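Vitinport sorting lab pins its hopes on 974 goes at a grey bin

Warehouse software firm Vekberg says its arm can be taught to tidy up after the rest of us. The bin it is learning on suggests a long road.

By our business desk

The pitch is an easy one to like. Instead of writing rules for every object a warehouse might ever handle, you show a machine a great many examples of things being picked up and moved, and let it work out the rest. Vekberg, which rents the upper floor of an old printing works on the Vitinport waterfront, has been making that pitch to freight companies since autumn. On Thursday it opened the doors for a morning to show how the examples are gathered.

What visitors got was a robot arm, a grey bin and a good deal of waiting.

The company's set now stands at 974 recorded attempts. Each one is a single go at taking an object from one side of a divided bin and leaving it on the other. An operator sits at a desk with a hand controller and steers; the arm's joint positions and the camera views are saved together; somebody types in whether the go counted as a success. Of the 974, the firm has kept 622 as fit for training. The remainder were thrown out.

That is a lot of throwing out. Asked what went wrong with the discarded ones, Wim Vermeulen, who runs the collection work, said most were "honest misses" and that some had been spoiled by dropped camera signals. He could not say how many fell into each group. For a company selling the idea that data is everything, it seemed a strange thing not to have on hand.

Household odds and ends

Vekberg's brochure talks about "the full variety of the modern supply chain." The objects in use are a humbler lot. Vermeulen said the staff bring things in from home and from the discount shop down the hill, and that the mix is changed every few days so the system does not simply memorize a handful of shapes.

There is sense in that. A learning system fed nothing but cardboard boxes will be good at cardboard boxes. Soft, shiny and oddly shaped items are where these machines tend to come unstuck, and it is fair to include them. Still, a toy dinosaur is a fair distance from a pallet of brake parts, and the freight companies being courted do not, as far as we know, ship many loose apples.

The bench has a workshop look to it, with spring clamps gripping the bin at both ends of the divider and cables looping off the arm in thick bundles. The divider is scuffed and scratched. Vermeulen described the setup as "deliberately plain" and said customers should judge the results and ignore the furniture. 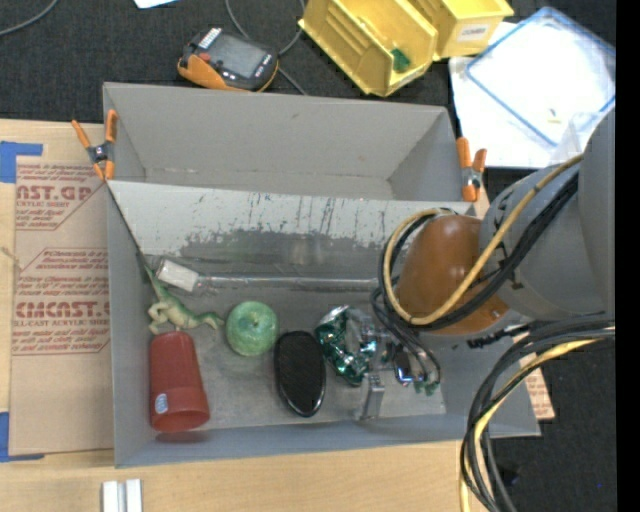 What the numbers leave out

The results are harder to judge than he makes out. Vekberg quotes a success rate for its trained system, but the tests are run on the same bench, in the same bin, under the same lights as the training. The objects in the test are drawn from the same tubs as well. A student who is handed last week's homework as this week's exam will usually do all right.

Vermeulen's answer is that a second site is coming. Visser, a parcel handler with a depot in Bernberg, has agreed to host an arm for a trial, and the company expects to begin recording there in November. Visser confirmed that talks had taken place and that floor space had been set aside. It would not say whether it was paying for the trial or being paid.

Until then, everything the system knows comes from one table.

There is also the matter of the people doing the teaching. Vekberg has three operators, two of them part-time. All were trained by Vermeulen, and he agreed that they have picked up his habits: coming in from the right, lowering slowly, closing the gripper a touch later than seems needed. A system that learns by copying will copy those too. Whether they are good habits is a question the company has not tested. It has no recordings by anyone who was taught a different way.

The work itself is slow. An operator moves one object, presses a pedal to end the recording, marks the outcome and starts again. After a run through the bin's contents the items go back by hand, and a staff member shuffles them about. During our visit a good part of the time went to resetting between attempts, and one long stretch to restarting a camera. A visitor from a local packing firm did the sums on the back of the brochure and asked what each kept example cost in wages. Vermeulen said the figure was commercially sensitive.

A fair point, and a few that weren't answered

To be fair to Vekberg, it is doing several things that larger outfits skip. Failed attempts are stored and not wiped, so they could be used later if someone finds a way to learn from them. Every recording carries the operator's initials. The scoring rules are written on one page, in plain language, and pinned up by the desk. An object that lands in the right compartment but bounces out again is marked as a miss, and so is one that needed a nudge from a human hand. We have seen softer marking elsewhere.

The company was also willing to let people watch the live system and did not swap in a polished video. The trained arm took its turn after the morning tea break. It had good moments and some long pauses, with the gripper hanging over the bin as if it had forgotten what it came for. No score was kept for visitors, and we will not pretend that a few minutes of watching amounts to one.

But the larger claim, that a few hundred examples from a single bench can be stretched to cover a working warehouse, remains just that. The brochure says the system "generalizes to unseen goods." When asked for the list of unseen goods it had been tried on, Vermeulen said one was being put together. When asked how a good was judged to be unseen, he said it meant the item had not appeared in training. By that measure a new red cup would count as unseen even after weeks of practice on an old one.

He was also asked whether an outside group would be given the recordings to check. The company is "open to the conversation," he said, once the Bernberg trial has finished.

That leaves would-be customers with a decision to make on thin evidence. One freight manager at the open morning, who asked us not to use her name because her firm is still talking to Vekberg, said she liked the staff and would not be signing anything this year. Her own depot handles mostly shrink-wrapped cartons, she said, and she had hoped to see one picked up.

Vekberg plans to keep recording in Vitinport while the Bernberg arm is installed. The next batch will use the same bin with a fresh set of objects, and the company says it will publish the share of attempts it discards along with the ones it keeps. No date has been given for that.

Bookings for a second open morning can be made at the front desk of the printing works. Closed shoes are required on the upper floor.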